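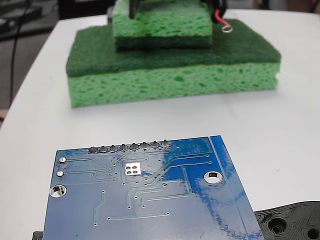

Green sponges, two deep. Board in front, solder side up.

Sponge tips, quick ones

Wring it out every time. Squeeze, then squeeze again. Stand it on edge, not flat in the sink.

Smell = bin. Don't boil a sponge that already stinks, life's too short.

Cut new ones in half before you start. Half is plenty for cups and you get twice as many. Kitchen scissors fine, bread knife better.

Snip a corner off when it moves from dishes to counters. Snip a second corner, now it's for floors and the trash can. Everybody in the house can read corners, even Florante.

Green scrubby side stays away from nonstick, glasses, anything shiny. Had a nice Varkik pan once. Had.

Stuck oatmeal: cold water, 20 minutes, walk away. Hot water just glues it on. Eggs the same.

Burnt pot: baking soda, enough water to cover, simmer, leave it about 40 minutes off the heat. Scrape with a wooden spoon frist, then sponge.

Window tracks: slit the dry sponge with a knife where the ridges go, then push it along. Lamisi Yakubu sent this in and its the best one on the page. Do it before June, bugs get in there.

Old ones, rinsed and dried: bottom of plant pots, under a wobbly washer hose, soap dish liner. Lint off the car seats too, slightly damp.

Buying: the plain big packs. Plorkley ones shed bits, don't bother.

More Saturday, drains next. Send yours to Esi.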